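Sorting and storing a play kitchen

Posted September 2023 by Leonie Heitmann

Play kitchen sets arrive complete and spend the rest of their lives in bits. The knife ends up in the toy garage, the pan lid under the sofa, and the box they came in went out with the recycling long ago. This page covers how to sort, clean and store the loose pieces so that a child can find them and put them back. It takes an afternoon the first time and very little after that.

What you need

A washing-up bowl, mild washing-up liquid, a soft cloth and an old toothbrush
Two old towels
3 open tubs, shallow enough to see into
A small zipped bag for anything broken or waiting for its other half
Stick-on hooks, if you want to hang things up
Plain labels and a marker pen

I use Putola tubs because they fit the shelf we have. Any shallow tub will do. Avoid deep ones, as small pieces sink to the bottom and the whole lot gets tipped out on the floor to reach them.

Step 1: Gather everything

Go round the house with a washing basket and collect every piece you can find. Look in the bath toys, the car, coat pockets and the bottom of the dressing-up box. Don't sort as you go. Tip it all out on a large table or on a sheet on the floor.

Step 2: Check for damage

Pick up each piece and run a finger along the edges. Plastic knives and spatulas are the ones to look at closely, as they get chewed and stood on. A small scuff is fine. A crack is not, and neither is a sharp burr where the two halves of the moulding meet. Some people file burrs down with an emery board. I have done it once and the edge was rough again within weeks, so now I throw the piece away.

Food with hook-and-loop dots needs a check as well. If a dot is peeling, pull it off completely and put both halves in the zipped bag until you can glue on a new one.

Step 3: Wash

Plastic pieces can go in a bowl of warm soapy water. Use the toothbrush on ridged handles and around any hanging holes, where old play dough tends to collect. Rinse, shake and lay them on a towel. Hollow pieces often have a tiny hole in them and will take in water, so wipe those with a damp cloth and keep them out of the bowl.

Wooden pieces should never be soaked. Wipe them and dry them straight away with the second towel. 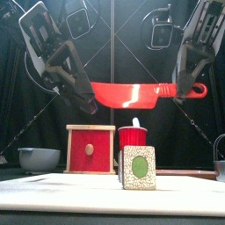
Leave everything out overnight if you can. Pieces put away damp will smell, and labels won't stick to a wet tub.

Step 4: Sort by use

I tried sorting by colour, then by set. Neither lasted. Sorting by use works better, and it matches what children see in a real kitchen:

Tub one: food
Tub two: pots, pans, plates and cups
Tub three: knives, spoons, spatulas and other tools

If you own more than one set, mix them. We have most of a Calloway set and the remains of a Vutlow one, and they get on perfectly well together. Two or three toy knives are plenty. Extras can go in a cupboard and be swapped in later.

Step 5: Label and place

Write the name on the front of each tub and draw a small picture next to it for children who can't read yet. Keep the tubs on a low shelf next to the play kitchen – if they live across the room they won't be used.

Tools with a loop or a hole at the end can hang on stick-on hooks. Put the hooks at the child's shoulder height, with a hand's width between them. Press each hook on firmly for 30 seconds and wait until the next day before hanging anything from it. On painted walls, try one hook in a hidden spot first.

Step 6: Keep it going

At the end of the day, allow 5 minutes for putting things back. Children who can match a piece to a picture can do most of it. Mine prefers the tools, so I do the food.

Once a month, empty the zipped bag. Anything that has been waiting since the last time and still has no partner goes out.

Passing pieces on

Our playgroup in Firthorpe takes spare pieces as long as they are clean and whole. Ask your own group before you drop off a bag, as some only accept complete sets. Pascal Grube commented on the last version of this page that he ties the pieces of each set together in a net laundry bag before giving them away. It keeps them from getting mixed up again in the car, and the bag can go through the wash afterwards.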